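Visit report: Testel Display Foods, open day at Bomdale
Prepared for members of the Undar Region Hospitality Educators' Association
Date of visit: 2026-08-12

The association was invited to attend the open day held by Testel at its Bomdale premises. Testel supplies artificial fruit and vegetables to furniture showrooms, theatre companies, training kitchens and aged care providers. Nine members took part. The visit was arranged by our secretary, Brigitta Eberhard, following a request made at the April meeting for better information on display produce for classroom use.

Members were welcomed by the showroom manager, Banafsheh Mirzaei, who gave a short history of the firm. It began as an importer of silk flowers and moved to the present building when its range of fruit outgrew the old one. The current catalogue lists 1,097 items. Most are sold singly, although bunches and mixed bowls make up a growing share of orders from schools.

The first part of the morning was spent in the colour room, where sample pieces are compared with fresh produce under several kinds of light. Ms Mirzaei explained that buyers tend to ask for stronger colours than they would accept at a greengrocer, and that the firm advises against this for teaching. Students who are learning to judge ripeness need to see some paler skin near the stem and some uneven shading. Members discussed this point at length. It was generally felt that citrus is the most convincing part of the range and leafy vegetables the least.

The group then moved to the storeroom. Items are kept in shallow trays, with grapes laid flat so that the berries do not flatten against one another. Testel recommends washing pieces in lukewarm water with a little dish soap and drying them away from direct sun. Perfumed cleaners should be avoided. Several members reported that their own sets had become sticky after a few years, and were told that storage near a heater is the usual cause.

Morning tea was served in the front office. The parking arrangements were adequate, but members travelling by bus should note that the nearest stop is a considerable walk from the gate and the footpath is unsealed for part of the way.

After the break, the programme turned to table arrangement. The cloth was a white one with a leaf pattern, and the pieces were chosen to give a range of shapes and sizes — a single strawberry and a small tangerine at one end of the scale, a yellow squash at the other. Ms Mirzaei's advice was to begin with the bowl, to leave clear space between the larger pieces, and to resist filling every gap. A patterned cloth, in her view, calls for fewer items than a plain one.

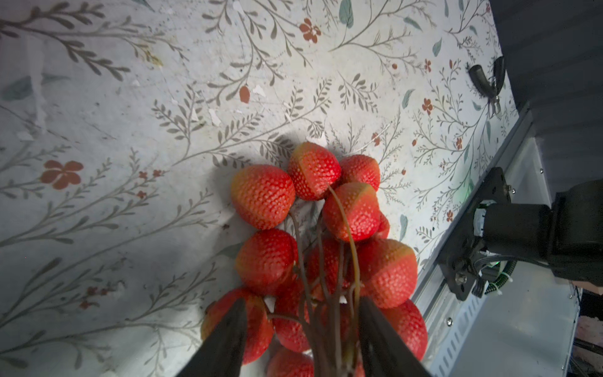
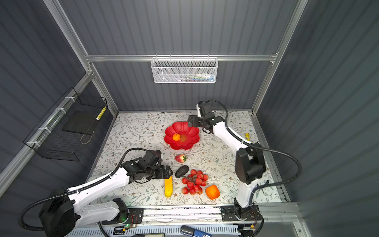
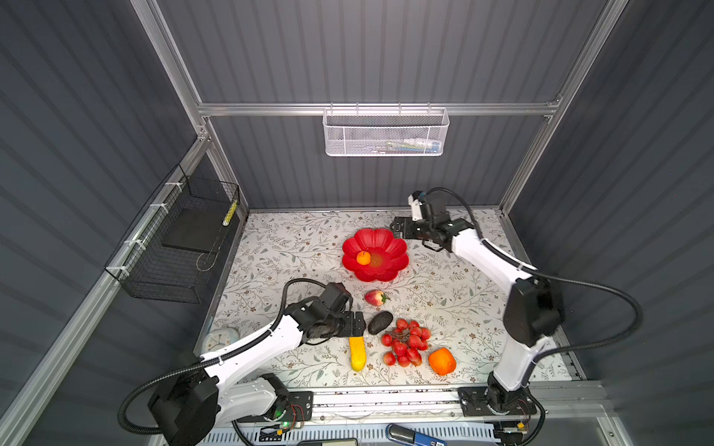

Bunched strawberries, and the table with its patterned cloth and red bowl.

Questions from members dealt mainly with price and replacement. Testel offers a reduced rate to registered training providers on orders of four sets or more, and will replace single pieces where a stem has come away. Delivery to Cabanatuan Road campus is included. Orders for the coming term should be placed through the association so that the rate can be applied.

Two matters were left for follow-up. The firm could not confirm whether its root vegetables may be used beside working cooktops, and has undertaken to reply in writing. It was also asked to consider a set showing cut surfaces, such as a halved pepper, which would be of use in knife skills classes.

The association thanks Ms Mirzaei and her staff for their time. Members wishing to join a second visit, limited to eight places, should give their names to Ms Eberhard before the next general meeting. Closed shoes are required in the storeroom.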